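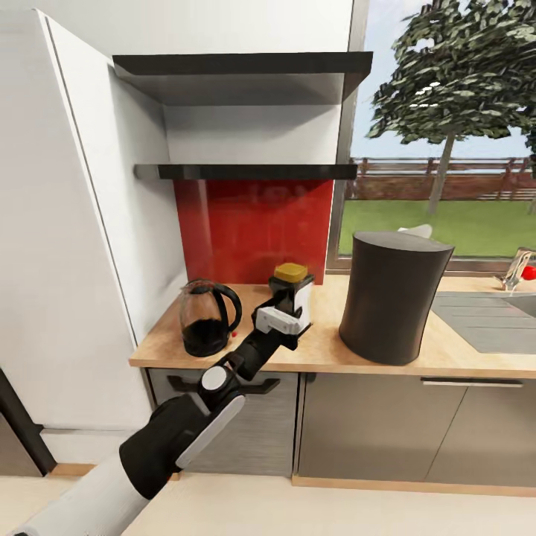
Why does my arm stop for a moment just above the counter before every place move?

The pause is normally the planner being called a second time. The first plan ends at the pre-place pose, the controller reports done, and only then does the short straight-line descent get planned. Plan both segments before you start moving and send them as one trajectory.

That is the short version. The full question and the replies are below.

4 min read

Posted 9/19/20 by the Jultstead help desk

Question

I have a pick and place task running in a simulated kitchen. The planner is Flaltodari with the default sampling settings, and the controller is the stock joint trajectory one. Picking is fine. On the place move the arm comes in over the counter, stops dead, waits, and then goes down. Some runs the wait is barely noticeable and some runs it's long enough that my task timeout fires and the episode is marked failed.

I went through the log for one long batch. It has 3,059 place attempts in it and 2,680 finished inside the timeout. The rest all failed in the same spot, with the arm parked at the pre-place pose. There are no collision messages and no controller errors. The joint states look clean the whole way.

Things I have tried: raising the velocity scaling, lowering the pre-place height, and turning off the camera topics in case rendering was slowing the loop. Lowering the height made it worse. The camera topics made no difference. 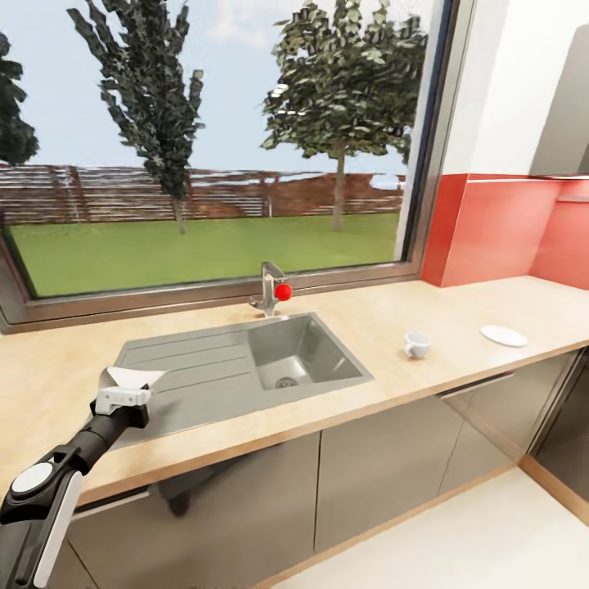
Gripper over the drainboard, holding a thin white item, with the cup and plate further along the counter.

Is this a controller setting or a planner setting? I would like to fix it without raising the timeout, as the same config is supposed to go on the hardware at Stullstead in October.

Answer 1 (accepted)

It's the planner. Look at the timestamps between "trajectory execution complete" and the next "planning request received" and then the one for "solution found". I expect the first gap is tiny and the second one is where your time goes.

Two things are going on. The first is the split plan described at the top of the page. The second is that you are asking a sampling planner to do a short vertical move close to a large flat collision object. Most of the random samples it tries near the countertop are in collision, so it throws them away and keeps going. Lowering the pre-place height put the start state even closer to the surface, and that matches what you saw.

What I would do:

Use the Cartesian interpolator for the descent. You don't need sampling for a straight line down. Set the step size small and reject the result if the fraction achieved is less than 1.

Plan the descent first, from the place pose backward up to the pre-place pose. If that fails, pick another grasp yaw before the arm has moved at all. Then plan the long transfer move to the joint configuration you got at the top of the descent. Give it the joint values, not the pose, or you may arrive with the elbow on the other side and the descent won't match.

Join the two and run time parameterization once over the whole thing. If you do it on each piece separately, both will start and end at zero velocity and you'll still see a stop, only a shorter one.

Check the padding on the held object too. Flaltodari adds padding to attached objects by default, and for something thin the padding can be thicker than the object. With the gripper low over a surface the planner then thinks it's touching already. I set it to zero for attached objects and keep it on for the arm links.

Answer 2

Had the same thing with the Zürcher controller package. I changed the planning attempts from 10 to 3 and it got a lot better. Didn't look into why. Might be worth trying first as it's one line.

Answer 3

Fewer attempts will shorten the worst waits, but on a hard query it also means more outright failures – you are swapping a timeout for a "no plan found". Fine for a quick check, I wouldn't leave it in.

One addition to the accepted answer. If your collision scene comes straight from the render meshes, the sink is probably a single mesh with a lot of triangles, and every collision check near it is slow. I replaced ours with a few boxes (basin walls, floor of the basin, one flat box for the drainboard). The mesh had been over 3,000 triangles. Planning times near the sink came down to match the rest of the counter. Do the same for the faucet with a cylinder, and make it a little fat.

Also start your task timeout when the trajectory is sent and keep a separate one for planning. With a single timer you can't tell from the summary which of them ran out.

Comment from the asker

Backward planning plus joining the segments did it, thanks. Padding was on. I haven't done the boxes for the sink yet – will post numbers when I have them.

We use cookies to keep you signed in and to count page visits. By continuing to use this site you accept our cookie policy. Accept / Manage settings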